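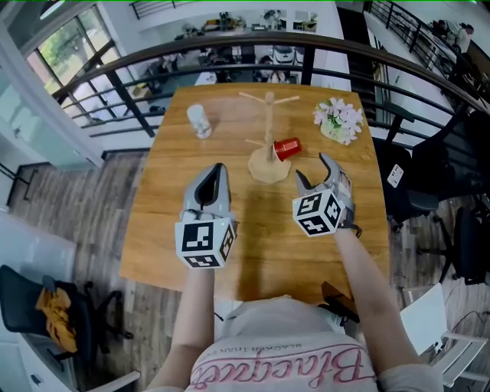

Dreltik is a set of command-line tools that turns recordings from hand-held grippers into training data for arm control policies. It takes head-camera video, finds the marker cubes on the two grippers, works out where each gripper is and how far its fingers are open, and writes one file per episode. Most of our episodes are short tabletop tasks with light household objects, such as a paper cup, a red plastic cup and a wooden mug tree. The two grippers are tracked separately, so one can be closed while the other is spread wide, and neither has to be doing anything useful for the episode to be valid.

The code was started by Ankica Dimitriou and is now kept up by Valbona Stojanović. This README covers version 0.4 of the tools and the Bretau set, the recordings we use to test them.

Last edited 05/07/2018

# What is in the repository

- dreltik/track: cube detection and pose estimation
- dreltik/clean: gap filling, smoothing and episode trimming
- dreltik/export: writers for the Perić and Markance formats
- configs: camera calibration files and cube layouts
- tests: unit tests and two short recordings

The recordings themselves are not in the repository. Ask for access at the address in the footer and you will get a download script and a key.

# Install

You need Python 3.6 and OpenCV 3.4 with the contrib modules. The plain OpenCV package does not include the marker code and the import will fail.

 git clone <repository address>
 cd dreltik
 pip install -r requirements.txt
 python setup.py develop

It has been run on Ubuntu 16.04. Windows works for tracking and cleaning. The Markance writer does not work there yet because of how it handles long paths.

# Basic use

 dreltik track session_dir --calib configs/head.yaml
 dreltik clean session_dir
 dreltik export session_dir --format peric

Each step reads the output of the one before it and writes to a new folder, so a step can be repeated without starting over. Tracking is the slow one. Use --workers to run several episodes at once.

# How tracking works

Every gripper has one cube with a different marker on each face. The layout file says which marker is on which face and how the cube sits relative to the fingertips. For each video image the tracker finds all the markers it can, groups them by cube and solves for a single pose per cube. Two or more faces give a stable result. With one face the pose can flip, and the tracker then picks the solution closest to the previous one.

Left and right are decided by marker number, never by position in the picture. Crossing your arms is fine. Swapping the grippers between hands is also fine as far as the software is concerned, but the exported labels will be wrong, so please don't.

Finger opening is estimated from the outline of the fingers in a small crop taken near the cube. The value runs from 0 (closed) to 1000 (fully open) and is stored as an integer. It is less reliable than the pose. Light gray fingers over a pale object are the worst case, and values there can jump. The clean step limits how fast the opening may change, which hides most of it.

Poses are given relative to the head camera. If you pass --world, the tool tries to remove head motion using fixed points in the background. This needs a background that stays put. People moving around behind the table will pull the estimate off.

# The Bretau set

- Episodes recorded: 3432
- Episodes kept after cleaning: 966
- Held out for testing: 97 (taken from the kept episodes)
- Camera: one, worn on the head
- Grippers: two, hand-held, one marker cube each

The large drop between recorded and kept is mainly from the April sessions, when the cubes had been printed on glossy paper and ceiling lights washed out the markers. They are matte now. We kept the bad recordings and will share them if you are working on detection under glare.

Splits are made by session. Do not reshuffle episodes across splits, or the same table layout will end up on both sides.

# Episode fields

- time: seconds from the start of the episode
- left_pose, right_pose: position in meters and rotation as a quaternion, w first
- left_open, right_open: finger opening, 0 to 1000
- left_faces, right_faces: number of cube faces used for the pose
- filled: true if the pose was interpolated
- task: short text label

Gaps longer than half a second are not filled. The episode is cut at that point and the longer piece is kept.

# Known problems

- An arm passing in front of a cube causes a short gap. Usually filled.
- Square patterns in the background are sometimes read as markers. Window frames and metal railings have both done it. Raise --min-side to drop the small ones.
- Clothing with large printed lettering throws off the finger crop when a gripper is held close to the body.
- Transparent or thin objects are not tracked. No objects are tracked at all, in fact, only grippers. The task label is the only record of what was handled.
- The Perić writer drops the filled field. Use Markance if you need it.

# Privacy

Head cameras pick up whoever happens to be in the room. The shared download has faces blurred. Please do not try to identify anyone, and tell us if you find an episode where the blur was missed.

# Changes

0.4: new cube layout file, old ones must be converted with dreltik convert-layout
0.3: Markance writer, --world option
0.2: finger opening
0.1: first internal version

# Bug reports

Send the session log and the calibration file. A report without the calibration file can't be reproduced here. For tracking faults, add the episode number and the time in seconds where it goes wrong.

This site uses cookies to remember your settings. Accept | Decline

Contact | © 2018 Dreltik | Back to top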